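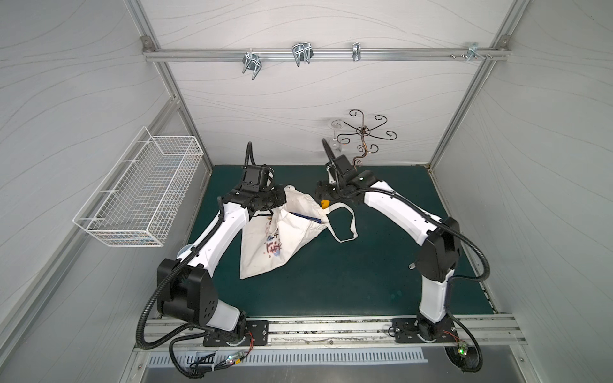 Meinrad Ammann wrote to me that a bag tax is the only measure shoppers notice, and that arguing over what the replacement bag is made of is a hobby for people who don't do the groceries. He would put a flat charge on every bag at every till, cotton or plastic, and leave it there.

I agree with the first half of his position. A charge at the till works on behaviour in a way that a poster does not. My disagreement is with the flat rate, and with the assumption that the material is a side issue. A charge tells the shopper what to avoid. If it is the same for every bag, it tells the shopper that every bag costs the same to make, carry and throw out, and that is wrong by a wide margin.

Start with the cotton bag. Cotton has to be grown, ginned, spun, woven, cut and sewn, and in most cases shipped at least twice before anyone puts a tin of tomatoes in it. Growing takes water and land. Weaving and finishing take energy. A thin plastic bag skips nearly all of that. Its faults come at the other end, in creeks and in sorting plants, where it wraps around the rollers and stops the line. The two bags do different kinds of harm, and a single number cannot stand for both.

The usual answer is to count uses. A bag with a heavy footprint at the factory can be carried enough times to bring the figure per trip down to something reasonable. As arithmetic this is sound. As policy it depends on a quantity that is almost never measured, namely how many times the bag is used before it goes missing, goes mouldy or goes to the back of a cupboard.
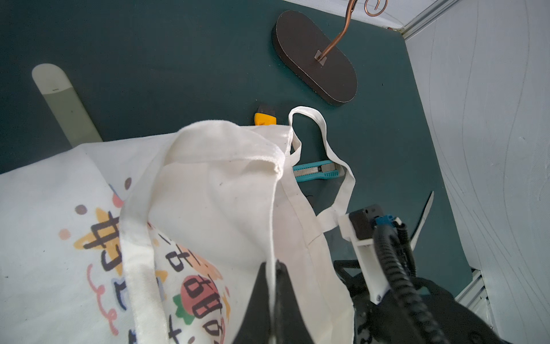 The council at Tuvside tried to measure it. In May it asked households to keep a tally of every trip made with a cloth bag, and 613 of them sent the sheet back. I have two complaints about the exercise. The first is that people who return a tally sheet are not typical of people who shop. The second is that the sheet asked about trips and not about bags, so a household using one bag each week and a household rotating through a whole drawer of them came out looking identical. The report gave the trip total and drew conclusions about bags from it. That step is not supported by the data, and it should not have survived a first reading.

What would be useful is a stock figure – how many cloth bags a household holds at one time, and how many came in over the year. My own expectation is that the stock grows. Cloth bags are handed out at conferences, book fairs and bank branches. They are sold at the checkout to people who left theirs in the car. Each new one lowers the number of uses the others will get, and none of this shows up in a tally of trips.

The promotional bag is the worst case. Erkadier ordered 1580 of them for a trade show and its sustainability page lists the order as plastic avoided. Avoided by whom, and for what purchase, the page does not say. A visitor who came with a bag already and left with another has avoided nothing. I would have the giver pay the charge on every free cloth bag, at a rate set by weight. It is a simple rule to administer, as the supplier's invoice already states the quantity and the fabric weight.

Ammann's objection to this is cost of compliance. He points to the grocer on Renaud Street, who would need to keep records for a product that brings in very little. It is a fair point, and I would meet it with a threshold. A business that buys in fewer than 1000 cloth bags a year could be exempt from the weight rule and stay on the flat charge. The large orders are where the fabric is, and large orders come with paperwork in any case.

A weight rule would also reward thinner cloth, which may wear out sooner. I don't have a good answer to that. Seam strength could be tested, and the Ernisex mark already requires a load test on the handles, but a mark that covers handles says little about the base or the side seams. Until a better test is written, I would accept the risk. Most cloth bags are retired long before the fabric fails, and making them tougher adds material to an object that is already underused.

For the shopper, the advice is dull. Use the bags you have, of whatever kind, until they can't be mended. Refuse the next one. Wash the one that carries meat, and wash it cold with a load you were doing anyway. The council can set the charge, but it can't put the bag back by the front door.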